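The Trividby Party

The fight was over by the time I found somewhere to put my coat.

I had been sent to the Trividby launch because the person who normally did parties had a wisdom tooth out. I usually did the television listings. My editor gave me the pass, told me to be there by eight and said I should get three quotes, one of them rude if possible. Then she told me to charge my phone.

The party was for Tresell's second album. Tresell was a singer from Hull with one name and four number ones. The other name on the guest list that mattered was Kovora, who had been Tresell's best friend for six years and her enemy since January. I knew this because everybody knew it. They had made a record together, then Kovora had said something on a radio show about people who couldn't sing live, and she had not said who she meant.

There were 300 people on the list and one cloakroom. I stood in the queue for twenty minutes. I heard a crash, then a lot of voices, then the music stopped and came back on louder. When I got to the front the cloakroom girl was standing on her chair to see over the rail.

"What happened?" I said.

"Somebody threw a drink," she said. "Or a shoe. Do you want a ticket for that scarf as well?"

I went through. There was a wet patch on the carpet by the stairs and a man laying napkins on it. Kovora had gone. Tresell was at the far end of the room with her back to a pillar and five people in front of her, all facing outwards. One of the five was eating.

I started with the man and his napkins. He said he hadn't seen a thing, he had been in the kitchen seeing to the salmon. I asked a couple by the bar. The woman said Kovora had swung first. The man said no, Tresell had, with her left hand, and he remembered because he was left-handed himself. They began to argue about it and I wrote both down.

By half past nine I had seven accounts. In two of them there was a shoe. In one the shoe had hit a waiter. A drummer I half recognised told me it had been about money. His girlfriend said it was about a man. Somebody from the record company told me there had been no incident of any kind, and then asked which paper I was from.

My editor rang at ten.

"We've got a picture of Kovora getting into a car," she said. "Has she got both shoes on? I can't tell from this."

"I didn't see her leave."

"Najafi's already running it. They've got hair pulling."

Najafi was a gossip site run out of two rooms over a dry cleaner's. They got everything first and a third of it right. I looked them up while she was still talking. The story had been up for eleven minutes and had 3,562 comments. The headline said BLOOD ON THE DANCE FLOOR. There was no dance floor. There was the carpet and a small stage with a keyboard on it.

"Nobody's mentioned blood," I said.

"Well, ask them."

I didn't ask them. I got a plate of salmon and went out to the back stairs, where it was quieter, and sat down to write up what I had.

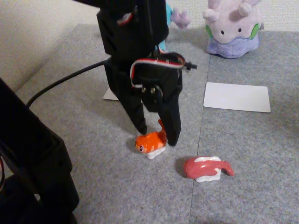
So who threw the first punch?

Neither of them, as far as I could ever find out, because there wasn't a punch.

I know that much because of who was on the back stairs. She was sitting four steps down from me with her shoes beside her, both of them, silver ones with a strap. I took her for a dancer. She had a bag of ice wrapped in a tea towel and she was holding it against her ankle.

"Are you hiding?" she said.

"Working."

"Same here."

I offered her some of the salmon and she took a piece with her fingers. When she leaned into the light I saw it was Kovora.

I said I thought she had left in a car. She said that was her cousin, in her coat. They had the same hair this month. I asked if she was hurt and she said she had gone over on her ankle on the bottom stair and put her drink down the front of Tresell, the whole glass, red wine. Tresell had screamed, as anyone would. Someone had grabbed Kovora's arm, someone else had grabbed that person, and a table had gone over.

"And the shoe?" I said.

"It came off. I fell over. Where else was it going to go?"

I asked her why she had come at all. She ate another bit of fish before she answered.

"I came to say sorry," she said. "About the radio. I'd got as far as hello."

I had my notebook on my knee and she could see it. I told her which paper I was from. She didn't seem to mind. She asked whether it would make any difference if it went in, and I said I didn't know, I normally did the television page.

The door above us opened at a quarter to eleven. It was Tresell, in somebody's grey hoodie, with her stage make-up still on. She looked at me and at the plate.

"Is there any left?" she said.

I gave her the plate and moved up to make room. They sat on the same step and neither of them spoke for a bit. Then Tresell said the dress had cost more than her first car, and Kovora said she had seen her first car. I went back inside after that. I could have stayed by the door. I did stay by it for a minute, but the music was too loud.

I filed 662 words from the night bus. I put in the stair, the ankle, the wine and the shoe. I put in that the two women had been on speaking terms when I left them. I left out what Kovora had said about being sorry, and I have changed my mind several times since about whether I should have.

My editor cut it to 200 and put it on page nineteen under the picture of the cousin getting into the car. The headline was KOVORA STORMS OUT. When I complained she said the picture was already captioned and the pages had gone.

In the morning Najafi had a new story up, saying one of them was in hospital. They hadn't decided which. I hung my coat up, sat down at my desk and started on the listings for the following week. Tresell was down for a chat show, with a guest to be confirmed.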